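To: Skestov Facilities List
From: Office of Shared Spaces, Akham Building
Date: Mon 10 June
Subject: Re: Small items left on work tables

Dear colleagues,

Thank you to Thu Từ for the question quoted in part here.

> Our group shares the Ogola room with 2 others. Are small loose items
> (rings, packets, trays) to be returned to the stockroom each evening,
> or may they stay on the table? The December notice does not say.
> Thu Từ

Items in current use may remain on the table for up to 60 hours. After that they should go back to Telledari stockroom, shelf 23. Rings of all colors belong together in a tray, and packages should stand upright in a basket. Shelf risers and lamps are part of the table setup and need not be moved — please leave their cables connected.
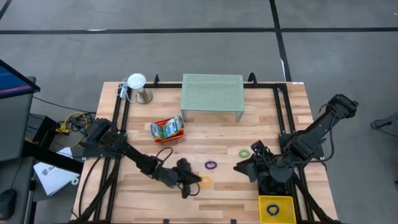 Work table with green riser, lamp, red basket and yellow tray. The green, purple and orange rings are to be stored with the dark navy one.

Requests for additional trays or baskets should be sent to this office by reply, with the room name in the subject line.

Office of Shared Spaces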